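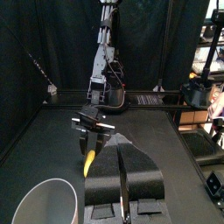

The tabletop cell at the Hivcombe open day, seen from the wrist camera of the near arm.

Review: the Aser tabletop cell, tried at the Hivcombe open day

I went to the Hivcombe open day in May to look at one thing, the Aser two-arm tabletop cell. I teach an evening automation class and we have money for a single piece of equipment next year. The price list I was handed gave 2346 for the full cell and 859 for a second arm if you already own the first. Both prices are before shipping.

The day ran from ten until four. Visitors were booked in small groups, and each group got a short talk and then time at a table. Ours was led by Lihua Duan, who set the cell up and answered most of the questions. Maham Arain ran the software. If you go to the next one, book a morning slot. By early afternoon the groups were overlapping and it was hard to hear.

What you get

The cell is a black tabletop with a frame around it, a black curtain on the left and back, the arms, the cameras and a laptop license. The arms mount on the table and come with parallel-jaw grippers as standard. You can swap the fingers. The curved black ones were fitted to the arm I used, and Lihua said those are the ones most buyers ask for. Changing a pair takes a hex key and a bit of patience, and the screws are small enough to lose.

The curtain looked like a cheap touch to me at first, but I would now call it one of the better ideas in the kit. With it pulled across, the wrist camera has a plain dark background to work against, and people moving behind the table don't upset it. Maham opened it for a minute so we could compare the two. The picture on the laptop got a lot busier.

The task

The demonstration was pick and place with toy fruit. You choose an object and a target on the laptop, check the planned move, and press go. I picked the banana. It is a better test than it sounds – the curve means the fingers have to come down at the right angle or the thing rolls out sideways.

The log from my session showed 109 attempts for the day so far, across all groups, with 70 marked as good picks. Nearly all the failures I saw were on curved objects lying close up against something else. Out in the open, the arm did well. Next to the foam stand it hesitated, came down, went back up and tried from another side. A man in my group, Dorin Preda, asked if you can tell it to push the object clear first. You can, but you have to write that step yourself.

The foam stand itself is worth a mention. It has a saddle-shaped top and a divider up the middle, and it is forgiving when an arm comes down too low. I would want two of them.

What I liked

The arms are slow by default and stay slow until you change a setting behind a password. For a class this matters more than speed. The stop button is large and it worked every time we pressed it. The wrist camera view is the best part of the package. It shows the fingers and whatever is under them at the same time, so a beginner can see why a grip is going wrong without walking around the table.

Setup from a cold start took less time than I expected. Lihua unplugged everything and did it again in front of us, calibration included, while we drank our coffee.

What I didn't like

Cables. Black and red leads hang in loops from the motor housing, and there is nothing in the kit to tidy them with. The clips at the edge of the table are small. I asked about a sleeve and was told Kadrić sells one that fits, at extra cost.

The manual is thin. It covers assembly well and then gets to the software in a few pages. Haoran Wan, who was at the next table and already owns the older model, told me he learned most of it from the user forum. That is fine for him. It is less fine for a teacher with a room full of people on a Friday evening.

I also found the grippers noisy when closing.

Compared with the Flirnbridge arm

We had a Flirnbridge arm on loan last year. It was stronger and quieter, and its software was harder to learn. It also came as a bare arm, so we spent weeks building a table and finding somewhere to put the camera. The Aser arrives as a working station. For a lab I would still look at the Flirnbridge. For a class I would take the Aser, with spare fingers and the cable sleeve added to the order.

I have asked Hivcombe for a two-week loan before we commit, and Norbert Rácz in their sales office is looking at dates. I'll add to this review once we have had it in our own room.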